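六月の日記 梅仕事と、サビナさんの手紙

朝、まだ五時にもならないうちに目が覚めてしまって、台所の窓を開けたら雨の匂いがしました。降ってはいないのだけれど、もうじき降りますよ、と言われているような空で、こういう朝は二度寝をするよりお湯を沸かしたほうが気持ちがいいと、この年になってようやくわかってきました。ほうじ茶を濃いめにいれて、昨日届いた梅の箱を開けました。

今年は青梅が遅いと聞いて心配していたのですが、箱の中はもううっすら黄色くなりかけた実もまじっていて、蓋を取ったとたんに桃のような甘い香りが台所じゅうに広がりました。母はこの香りがすると必ず「ああ、六月だねえ」と言う人で、私もつい同じ調子で口に出してしまい、猫のゴスリングに不思議そうな顔をされました(Goslingと書きます。ガチョウの子という意味だそうで、うちに来たばかりのころ、よちよちと人の後ろをついて歩いたのでそう名づけました)。

なり口のへたを竹串で取る作業は、始める前はおっくうなのに、手を動かしはじめるとなんとも楽しくて、ラジオを聞きながら気づけば一時間たっていました。梅干し用に黄色いもの、シロップ用に青いものと分けていくのですが、どちらとも言いがたい実がかならず出てきて、毎年そこで迷います。迷ったものは全部シロップにしました。氷砂糖は1000グラム。梅も同じだけ。瓶は祖母のもので、口のところが少しゆがんでいて蓋にくせがあり、ぐっと押してから右に回すとようやく閉まります。

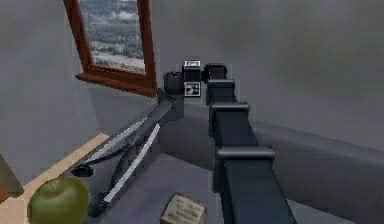
昼前 手紙

郵便受けにサビナ・カドレツさんからの手紙が入っていました。もう14年も文通が続いているのに、封筒にあの丸い字を見つけるとやっぱりうれしくて、玄関で立ったまま開けてしまいます。

サビナさんはいまウェインデンという小さな町に住んでいて、カークゲートという古い通りの角で部屋を借りているそうです。前の手紙では屋根の雨漏りのことばかり書いてあって気の毒だったのですが、今回はすっかり直ったとのこと、それはもう本当によかった! 大家さんの話では、建物の玄関の石に1624と彫ってあるのだけれど、それが建った年なのか、どこかよそから持ってきた石なのか、近所の人の意見が割れていて、集まるたびにその話になるのだとか。サビナさん自身は、よそから来た石だと思うほうが楽しい、と書いていました。私もそちらに一票入れたい気がします。

手紙の後ろのほうに、プルムの焼き菓子の作り方が書いてありました。プルムはすももで、梅とは違うのだけれど、「あなたの梅でもできるでしょうか」とあります。どうでしょうねえ。生の梅はとても酸っぱいし、そのまま焼くのはこわいので、シロップをとったあとの実を刻んで入れたらどうかしらと考えています。しわしわになった実は毎年ジャムにするばかりだったから、ちょうどよいかもしれません。生地にはアーモンドの粉を使うそうで、買い物の覚え書きに足しておきました。

返事はまだ書いていません。書き出しに時間がかかるのはいつものことで、天気のことを書くとすぐ一枚埋まってしまい、肝心なことが後回しになるのです。梅の話から始めようと思っています。

夕方 果物と食卓のこと

午後はとうとう雨になりました。傘をさして八百屋さんまで行って、紫蘇はまだ早いと言われ、代わりにらっきょうを勧められて、心がぐらっと揺れましたが今日は我慢しました。泥つきのらっきょうは買った日に洗わないと芽が伸びてきて大変なのです。去年それで夜中まで流しに立っていたのを、体がちゃんと覚えていました。

帰ってから、プレコーサイドの話を思い出していました。サビナさんが若いころに働いていた宿の名前で、そこでは食堂の卓にいつも果物が出ていて、泊まった人は好きなときに取ってよかったのだそうです。朝、階段を下りてきた人がりんごをひとつ持って散歩に出る、その後ろ姿を見るのが好きだったと、ずいぶん昔の手紙にありました。お客さんの顔は忘れても、りんごを持った手のほうは覚えているのですって。私はその話が好きで、台所に果物を置くときにはたいてい思い出します。うちでは夫がみかんを取っては皮をそのへんに置いていくので、あまり風情はありませんけれど。

青いりんごの酸っぱさというのも、しばらく味わっていない気がします。子どものころは塩をちょっとつけて食べました。ワインと合わせるとおいしいと夫は言いますが、あの人は何でもワインに合うと言うので、あてになりません。

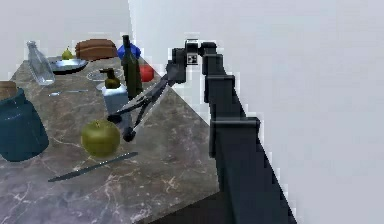 夜 明日のこと

夕飯は冷蔵庫のなすを全部焼いて、生姜をたっぷりすってのせました。夫は出張先から電話をかけてきて、こちらも雨だと言っていました。梅が届いたと話すと、シロップはいつ飲めるのかとそればかり聞きます。だいたい13日もすれば飲めるでしょう、と答えておきましたが、毎年待ちきれずに早く開けてしまうのは私のほうです。

瓶は流しの下の暗いところに入れました。寝る前にもう一度のぞいてみたら、氷砂糖はまだ角ばったままで、それでも底のほうにほんの少し、透きとおった汁がたまりはじめていました。瓶をゆっくり傾けて、戻して、また傾けて。

明日やること。黄色い梅の塩漬け、重しを物置から出す、アーモンドの粉、切手。ゴスリングの爪も切らないと。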